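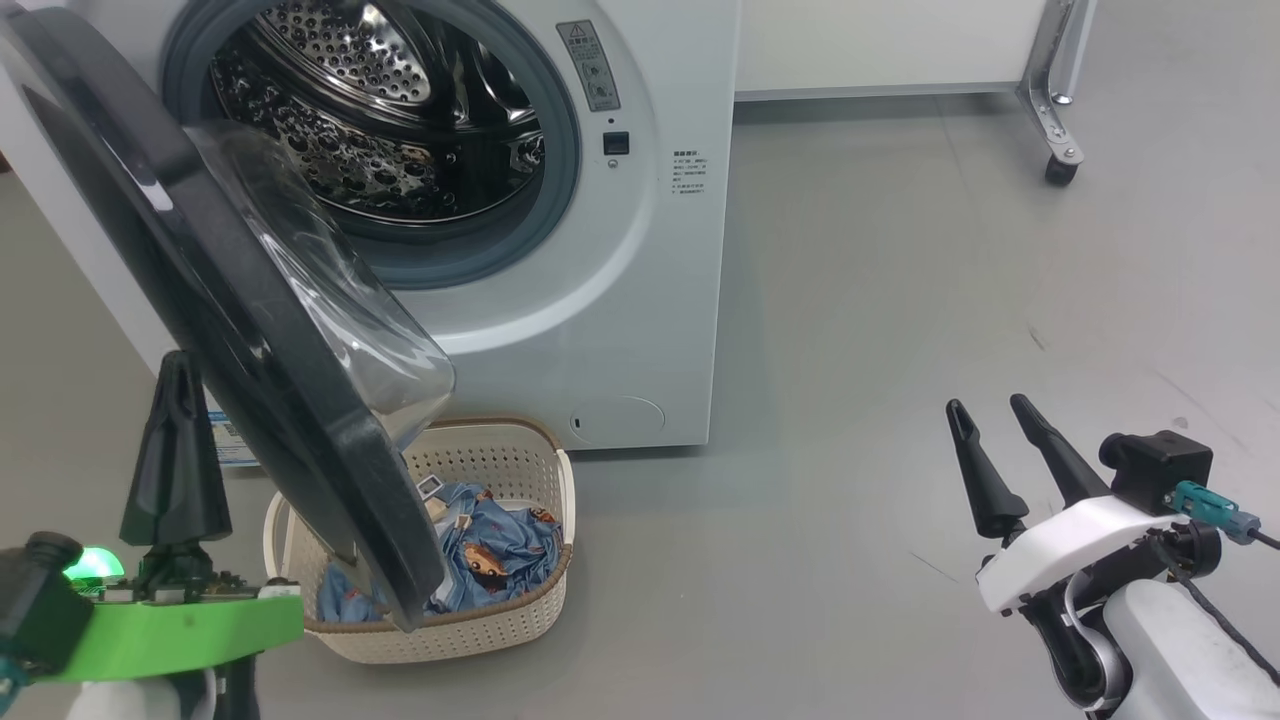 Fig. 5-1. Washer door fully open, basket on the floor at the opening.

SECTION 5: THE FRONT-LOADING WASHER

Welcome to the laundry section of the Florken Apartment Guide! The washer is one of the hardest-working things in your Bilville apartment, and once you have the hang of it you'll be running a load while the coffee brews. This section covers loading, running a wash, unloading, and the bit of cleaning that keeps the machine sweet-smelling. If you have just moved in, read 5.1 before your first load. Everything else can wait until you need it.

The dryer and the folding rack have their own section (Section 6).

5.1 Before your first wash

1. Check that the water tap behind the washer is open. Turn it counterclockwise until it stops, then back a quarter turn.
2. Check that the machine is plugged in directly to the wall outlet. Do not use an extension cord or a power strip.
3. Open the door all the way and look inside the drum. It should be empty. Spin it by hand and listen for coins or hairpins.
4. Run your finger around the gray rubber gasket. If you feel grit, wipe it out with a damp cloth.
5. Run one short wash with no clothes and no detergent. It clears out anything left sitting in the pipes.

Note: The instructions printed on the front panel are in Chinese. An English translation of the panel and all the program names is on the laminated card inside the closet door. If your card has gone missing, ask at the Fillance desk in Room 103 and they will print you another.

CAUTION: There is a warning label with a yellow triangle beside the door opening. Leave it in place, and please don't cover it with hooks or stickers.

5.2 Setting up the basket

We love a basket on the floor for this job. The washer opening is low, the basket sits lower still, and clothes that slip out of your hands land right where you want them. A basket with holes in the sides is best, especially for clothes coming out of the wash, as the air can get at them while you sort out hangers.

1. Open the washer door first, as far as it will go.
2. Put the basket down in front of the opening. It's fine for the open door to hang over part of the rim.
3. Give the basket a little push toward the machine so there is no gap for socks to fall into.
4. Before closing the door, slide the basket back well clear of its swing.

CAUTION: Do not lean on the open door or rest a full basket on it. The hinge carries the weight of the glass and that is all it was built for. A bent hinge means a door that won't latch, and a door that won't latch means no laundry until the Bilville repair shop can get to you.

5.3 Sorting and loading

Sorting takes a couple of minutes and it really does make a difference to how long your clothes last. Three piles will do for most homes: light colors, dark colors, and towels with bedding. If you have kids' pajamas with big bright prints (the fun ones!), turn them inside out. The print rubs against the other clothes instead of against the drum, and you'll get a lot more bedtimes out of it.

1. Empty every pocket. Tissues are the worst offenders.
2. Close zippers and fasten hooks. Anything with a plastic buckle or clip should be fastened too, then turned to the inside of the garment.
3. Put bras, tights and anything with thin straps in a mesh bag.
4. Shake each piece loose and put it in the drum one at a time. A tight bundle goes in as a bundle and comes out as one, with a dry patch in the middle.
5. Stop when the drum is three-quarters full. You should be able to fit your hand, flat, between the top of the clothes and the top of the drum.
6. Check all the way around the gasket for sleeves, cords and sock toes. Tuck them in.
7. Close the door and press until you hear the latch click.

Note: A very small load can be harder on the machine than a full one. A single bath mat will lump up on one side of the drum and set the whole thing thumping. Add two or three towels to balance it.

CAUTION: Always look in the drum before you close the door. Cats adore it in there. Keep the door shut between loads if small children or pets are around, and leave it ajar only when you are nearby.

5.4 Detergent

We supply a starter bottle of Shehu liquid in every apartment, and you are welcome to switch to your own favorite once it runs out. Use one marked for high-efficiency or front-loading machines.

1. Pull out the drawer.
2. Pour liquid into compartment 2, up to the lower line for a normal load or the upper line for muddy sports gear.
3. Add softener to the small compartment if you use it. Skip it for towels! They soak up water so much better without it.
4. Push the drawer closed gently but all the way.

Note: If you see suds against the glass at the end of a cycle, you used too much. Run an extra rinse and cut the dose in half next time.

5.5 Choosing a program

For everyday clothes, use the daily program with cool water. It handles T-shirts, pajamas, jeans and most bedding beautifully. Set the spin speed to 900 for cottons. For knits, rayon and anything you would be sad to see shrink, choose the gentle program and the lowest spin.

To add a forgotten item, press and hold the start button to pause. Wait for the lock light to go off before pulling on the door. If there is water visible above the bottom of the glass, the door will stay locked and the sock will have to catch the next load.

5.6 Unloading

Take clothes out soon after the cycle ends. They wrinkle less, dry faster, and you won't have to rewash a load that sat overnight.

1. Wait 5 minutes after the end signal, or until the lock light goes off.
2. Open the door fully and set the basket in place as described in 5.2.
3. Find a loose end at the front of the load and draw it out over the lower edge of the opening. Let it hang down the front of the machine while you free the rest. 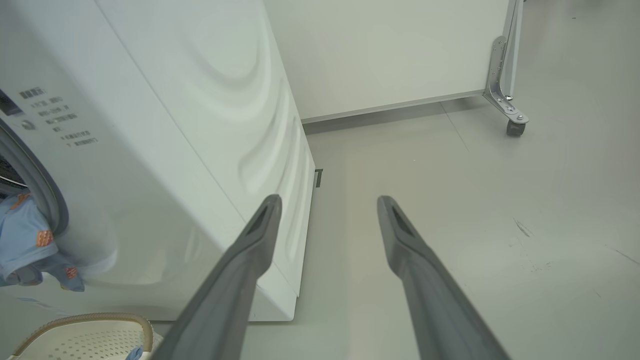

4. Keep one hand under the piece as it comes. If it tugs, don't yank. Reach in and turn the drum a little by hand, and the knot will usually fall open by itself.
5. Lower each piece into the basket. Heavy things like jeans and towels go first, light things on top.
6. Feel around the back of the drum and up at the top. Small socks love to cling there long after you think you have them all.
7. Check the fold of the gasket for the last stragglers.
8. Look at the floor along the side of the washer before you carry the basket away. A dark sock against the baseboard is easy to miss.

Note: The floor can be slippery if it gets wet. Keep an old towel close by and mop up drips as you go.

CAUTION: Bend your knees when you lift a full basket. Wet towels weigh far more than they did going in. If it feels like too much, take half and come back for the rest.

5.7 Looking after the washer

After each load:
Wipe the gasket and the inside of the glass.
Leave the door ajar for an hour or two, and the drawer open a finger's width.

Once a month:
Run an empty hot wash with a cup of white vinegar in the drum.
Take the drawer out and rinse it under the kitchen tap. An old toothbrush gets into the corners.

Every three months, clean the drain filter. It sits behind the round cover near the bottom right corner of the front panel.

1. Switch off the machine and unplug it.
2. Put a shallow tray and a towel on the floor under the cover.
3. Fit a coin into the small slot at the edge of the cover and ease it open.
4. Unscrew the filter slowly, letting the water run into the tray. Tighten it again whenever the tray is full, empty it, and carry on.
5. Pull the filter out, rinse it, and clear away lint and (very possibly) the button you've been looking for since May.
6. Screw the filter back in firmly and close the cover.

CAUTION: Never open the filter after a hot wash. Let the water cool first.

5.8 If something seems off

The door won't open: the drum may still hold water. Run the spin and drain program, then try again.
The machine walks or bangs: pause it, spread the load out, and restart. If it still walks, check that all the feet touch the floor.
Clothes come out soaking: look at the spin setting, then clean the filter (5.7).
Clothes smell musty: do the monthly hot wash, and leave the door ajar between loads.
Water on the floor: close the tap, unplug the machine and call the Fillance desk right away, day or night.

Next: Section 6, Drying and Folding.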